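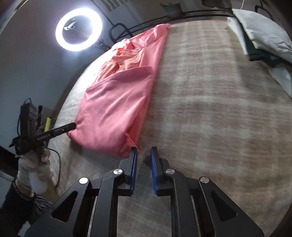

Last updated: Tuesday
Reading time: 2 min

purnwood_dan
I'm recording folding tasks with the hand-held grippers, one in each hand, and my success rate after training is rubbish. 80 demos so far, all on a bed. The trouble is mostly the first grasp. On the pink cloth I come in from the left with one gripper and touch the edge with the fingertip before I commit, and the other one waits over the plaid sheet with its fingers pointed at the bed. The policy has learned the touching part very well. It goes to the edge, sits there and does nothing. Do I bin the lot or trim them?

Flosex40
Trim them. Any pause longer than half a second at the start of a grasp goes. I did this with tea towels and kept most of my data.

b_escobedo
Don't trim. You'll get a jump in the wrist pose and the policy will copy that too. Record again and practise the fold 15 times before you press start. Your hands get quicker and the dithering goes away.

Flosex40
You only get a jump if you cut while the hand is moving. He's cutting a pause. Start and end pose are the same.

b_escobedo
Nobody's hand is that still. Mine drifts a centimetre or more when I'm thinking.

jadoon
What about the background? There's a ring light on the far side and the left of the bed is nearly white with it. If your edge is on the bright side the wrist camera might not see where the cloth stops. I'd turn the light down before recording anything else.

purnwood_dan
Could be. I put the light there to get rid of shadows and I've still got one under the end of the cloth. Will try it dimmer.

brusley
Has anyone said teleop yet? We went to a leader and follower set-up for cloth in December. Slower, but you can't make the robot do anything it can't reach.

b_escobedo
Slower is right. I get 20 folds an hour on teleop, 40 by hand. For cloth I'd take the hand-held every time. You can feel when you've got two layers instead of one.

brusley
You can feel it. The robot can't. That's half the problem with your data.

b_escobedo
Fair point, but I still want the 40.

purnwood_dan
OK. Plan is to dim the light, trim a copy of the old set, and record 20 new ones with no hovering. I'll train on each separately and post the numbers.

Flosex40
Keep the originals as well. I deleted mine and regretted it.

Barrett Escobedo (b_escobedo)
Signing with my full name so you know who to blame when the trimmed set is worse.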